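Is 60 teleop demos enough for an insertion task in sim?
Posted 2025-06-29 by Sheila Pickering

The Tindall tutorial claims 60 remote-controlled demos will teach a two-armed robot to pick up a part and fit it in place. I've done 41 and I don't believe it. Head view:
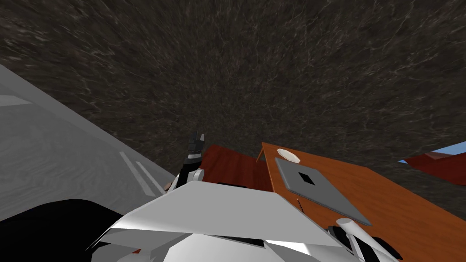 My trouble is the part after the grasp. The policy closes on something, then wanders. From this angle the robot's own white body hides part of the work area, and though the black square hole in the gray plate is easy to see, I doubt the policy ever uses it. Do I keep going or is the number made up?

Ghizlane Hamdy
I'd distrust the number too. They never say how many bad demos they threw out. Check the wrist view before you record more. 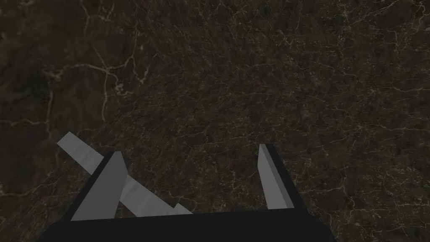
If you steer by the head view and the policy leans on the wrist one, you're teaching it moves it can't explain from what it sees. Redo 19 using only the views it gets, same speed, no pausing to think. Then test. If it still wanders, more of the same won't help.

drundus_fan
just record 4000, worked for me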